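Ticket 1314: Maple board rocks on the perforated table, seam can be felt with finger
Product: Jinico maple board, joined planks
Status: Waiting for customer
Category: Surfaces and boards 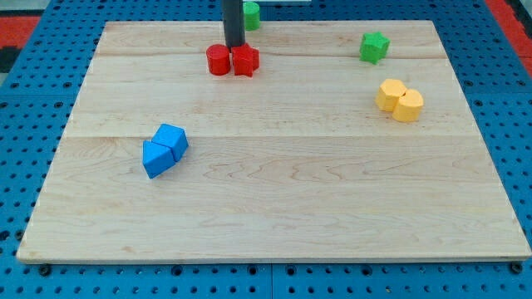
Opened by customer, 9:40

Hello, I write about the maple board which we ordered from you in March. We use it as a flat top over a blue pegboard table, because small foam shapes do not stand well over the holes. The board is beautiful and the grain is nicer than I expected. But I have two problems with it.

First problem: the board rocks. If I press on the near left corner, the far right corner goes up a little. It is enough that a foam star standing on its face moves when I lean on the wood.

Second problem: between the wide plank and the middle plank I can feel a small step with my fingernail. The seam to the narrow plank at the back feels smooth.

What I tried already:
- Turned the board end for end. The same two corners rock.
- Wiped the table and the bottom of the board. No change.
- Put the board on the kitchen floor, which is tile. It rocks there also, so I think the table is not guilty.

I did not sand anything and I did not put oil. Please tell me if this is a defect or if wood does this normally.

Reply from Nurnska Support, 11:15

Thank you for the clear report. A board of joined planks can twist a little when one side gets more air than the other. On a perforated table the bottom gets air only through the holes, and the top gets all of it.

Please do the following:
1. Take everything off the board and stand it on its long edge, with free air on both sides. Keep it away from the heater and from direct sun.
2. Leave it like this for 2 days.
3. Lay it on the tile floor again and check the same corners.
4. Check the seam again with your fingernail, at both ends and in the center.

Please wait with sanding until we know the result. If you sand a twisted board, it will be wrong again when it becomes flat.

Was the board stored somewhere else before you put it on the table?

Customer, 11:50

Yes, I forgot to write this. It stayed in the Trarov carton in our hallway for several weeks, lying flat, and one end was near the radiator. I will put it on the edge today.

Customer, 16:20 (after the waiting time)

Result of the test:
- Rocking: much better. I can still make it move if I press hard, but a sheet of paper does not go under the corner any more.
- Seam: the same in the center. At the left end I think it is smaller, but I am not sure.

I laid the board back on the table and put the foam pieces on it again. The cylinders stand well. For the rest of the rocking, can I put thin felt under the corner? And what should I do with the step?

Reply from Nurnska Support, 16:55

Felt is fine. Use the same thickness under all corners first, and add a second layer only where it still moves.

For the step, use a cabinet scraper or fine paper on a flat block, always along the grain. Go slowly near the swirling figure on the wide plank, it can tear there. After this, put a thin coat of Mayrhofer board oil on both faces, also the bottom.

If the rocking comes back after the oil is dry, write in this same ticket and we will arrange an exchange.

Customer, 17:10

Thank you, I will buy the felt first and do the seam after. Please keep the ticket open.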